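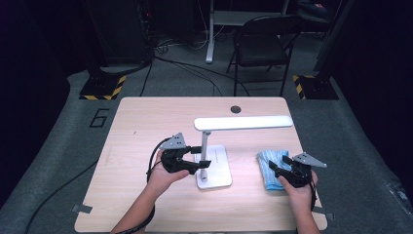
Page last changed: March, 16:40

Diary of the Household Tasks Programme, Jirnthorpe
Entry for the afternoon session

The afternoon was given to the lamp and the cloth. The task is set down in our list as number 432, "wipe down a desk lamp", and it has been carried over from one month to the next for longer than I should like. It asks for two hands. One steadies the lamp by its post while the other takes up a folded cloth and passes it along the light bar, then down the post, and finally over the base. A person at home would do it while thinking of something else.

The work was done with the pair of hand-held grippers, the black ones with the drilled grey plates on top. I watched from the side and kept the notes. The cloth was the light blue ribbed one, which I prefer to the smooth sort, as the ribs give the fingers something to close upon. Jae-hoon Sun disagrees and believes that the ribs catch. We have agreed to differ until the Akbari fingers arrive.

My view on the larger question has moved a little since the winter. The board of Drundetti asked us then whether a machine could be trusted with the light cleaning of a furnished room, and I replied that it could not. I would still say so of the whole room. Of a single lamp on a clear table I am less certain. The grasp on the post is sound. The difficulty lies with the cloth, which changes shape each time it is touched, and with the amount of pressure to apply. Too little and the dust remains; too much and a slim lamp goes over.

A hundred attempts is the figure we set for each task before any result is reported, and I intend to hold to it. I have declined a request to send early numbers to the Bullano office. They were courteous about it.

Some remarks for the record. The left cable still runs back over the wrist, and I have asked for a longer lead with a clip at the forearm. Task 706, folding the cloth after use, should be treated as a separate item and not added to the end of this one, as was proposed at lunch. I do not think that a machine which can wipe but cannot fold is of no use to a household. My mother never folded a duster in her life.

The shop-floor list was not reached. It contains nine items, most of them concerned with shelf edges and price rails, and I expect those to prove easier than the home tasks - a rail does not tip over. Jae-hoon has offered to draft the order in which they should be taken.

Tea at four. The wording of the lamp task is to be amended so that "wipe down" states which surfaces are meant, and I shall circulate the new text before the next session.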